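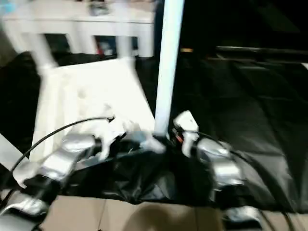 *Photograph: Da-eun Na*

The will of the late Chang-ho Hong left his house in Grastcombe to his niece, his savings to the lifeboat, and his accordion to whichever of his two oldest friends had been the kinder to him. He did not say which that was. The solicitor read the line twice, in case it improved.

"Well, that's me," said Arnel Belmonte.

"I drove him to the chiropodist for 3 years," said Wai-kit Lu.

"You charged him petrol."

"He offered."

Neither of them played the accordion. Neither of them, if pressed, liked it. Chang-ho had owned a Stister with 125 buttons, most of which he avoided, and he had played the same polka at every birthday until people stopped announcing their birthdays. But a thing left to the kinder man is hard to walk away from, and they both stayed in their chairs.

The solicitor, Ju-won Yeo, had a train to catch. She suggested they each write down their kindnesses and bring the lists to her on Sunday, when the office was closed and she could be rude.

Arnel wrote his at the kitchen table. He began with the loan of the ladder, then the return of the ladder, which he felt was separate. He put down the soup. He put down the time he had laughed at the joke about the bishop, having heard it the week before and the week before that. By midnight he had five pages and a low opinion of himself, as a good many of the entries began "Although I had said I would come earlier".

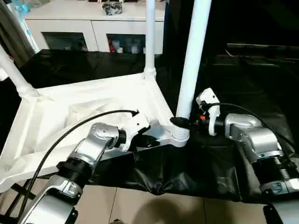
Wai-kit's list was shorter and in capitals. It opened with the chiropodist. It went on to the hospital, where he had sat through an entire afternoon of snooker with the sound off, and it ended with LET HIM WIN AT DRAUGHTS, which he crossed out, then wrote in again, then crossed out more thinly so that it could still be read.

On Sunday they met on the office steps, each with an envelope, each wearing a tie.

"How many have you got?" said Arnel.

"Enough. Did you put the ladder?"

"I may have mentioned the ladder."

"It was my ladder," said Wai-kit.

They stood there for a bit. A bus went by with its lights on and only the driver in it. Arnel said he supposed he had never thought to ask whose it was, and Wai-kit said that Chang-ho had probably told each of them it was the other's, to save saying thank you. This sounded so much like him that Arnel had to look at the bus stop for a while.

Ju-won Yeo found them there at ten past two. She had the accordion with her, in its case, and was carrying it the way one carries a wet dog.

"Take it in turns," she said. "A month each."

"Who has it first?" said Wai-kit.

"He does," said Arnel, quickly. "He's the kinder."

"I couldn't," said Wai-kit. "Not after all that soup."

She put it down on the step between them and went back in, and they heard the bolt go across.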